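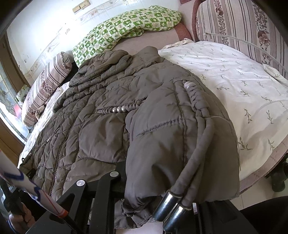 Zuramer Project: Progress Report to the Carrasco Fund
August 10, 2020
Prepared by Delyth Probert, with Florin Ciobanu and Candela Zabala

We're very happy with how this period went. The garment set now stands at 687 demonstrations, all recorded with hand-held grippers in real bedrooms, and the first policy trained on the full set is running at our Ukthorpe lab. Thank you for letting us move money from the fixed-arm budget to do this. It has made a huge difference to the range of homes we can work in!

The main result is on thick clothing. Our older method looked for the outline of a garment and picked its grasp points from that, and it did fine with shirts and towels.

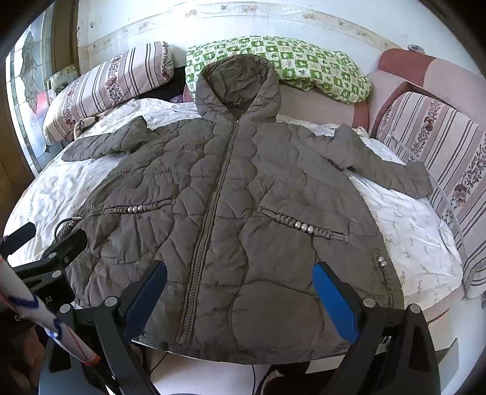
Padded coats are where the new keypoint method really earns its place. The outline of a puffy coat tells you very little, so Florin now has the model learn from features that stay put on the cloth. On a coat laid out face up with its zipper closed, the zipper line gives the long axis, the hood gives the top, and the braided trim on the slanted pockets gives two more anchors at mid-body. Beads on the trim add small bright points, which we first feared would confuse the tracker, but it handles them well.

Still open:
Loose cords. The model sometimes takes a dangling cord for a zipper, and Candela is relabeling about 9 of the worst sessions.
Patterned bedding. Busy prints behind a sleeve still pull the cuff point off.

Next we'd like to add two more homes in Lasstead and start on full folds with both hands. Montserrat Moya will send the spending table separately.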